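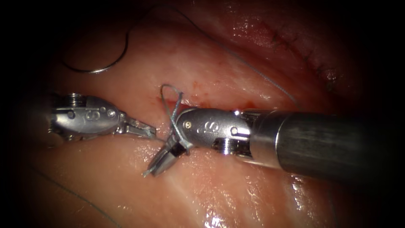

*Two instruments and a looped suture, with a row of finished stitches in the upper right.*

## Paying for the second arm: how Listarcombe planned its surgical robotics budget

When the Listarcombe Surgical Training Centre opened its equipment file last February, the question before its board was whether a robotic suturing station could be paid for without closing other programmes. The centre serves 122 trainees a year, most of whom learn to sew tissue by hand before they meet a console.

The first quotation, from the supplier Boltier, covered the console, the arms and installation. It left out instruments. Needle drivers are replaced on a fixed schedule, and the centre's finance office found that over the life of the lease they would cost nearly as much as the arms themselves. A revised plan put instruments, suture and tissue on their own budget line, to be reviewed every quarter.

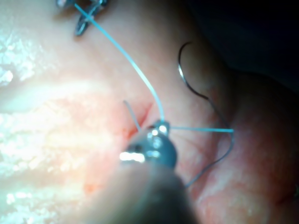 Suture was the item most often underestimated. A learner practising instrument ties will use several lengths in a session, and thread that has been gripped repeatedly is not kept for the next person. The centre now budgets for 879 packets a year and stores them beside the station, where the technician on duty signs them out.

Views were also divided on cameras. The Boltier package offered a single fixed view of the work. The Tsegaye Fund, which met part of the capital cost, asked that small cameras near the instrument wrists be priced as well, so that instructors could review needle handling at close range. The added cost was modest, but storage for the recordings was not, and the centre signed a separate agreement with its data provider, Sturko, before the order was placed.

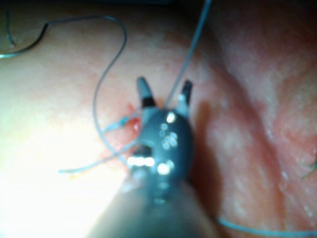

*Close view of an instrument with its jaws open among loose strands of suture.*

Staffing completed the plan. The station is booked for 70 per cent of teaching hours, with the balance held for cleaning, calibration and repair. Managers at smaller hospitals who have asked to see the figures are advised to settle that proportion first – a station that is fully booked on paper will fall behind within weeks.

The lease runs for five years, with an option to return the equipment after 2. The board will consider that option when the next round of instrument costs has been audited, and has asked that any proposal for another station be costed on the same lines.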